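## About Yeoman Garden Edging

Glenys and Kieran Wainwright started Yeoman in Kandville with a ute, a trailer and 2 customers on the same street. We now cut and lay edging for garden beds, paths and veggie plots within 20 km of town.

Most of our jobs are small ones - a single bed, or a path that has sunk and needs lifting. Kieran does the measuring and quoting. Glenys looks after planting advice and the bookings.

We don't build retaining walls or decks. The yard is closed for two weeks in July. 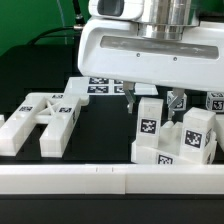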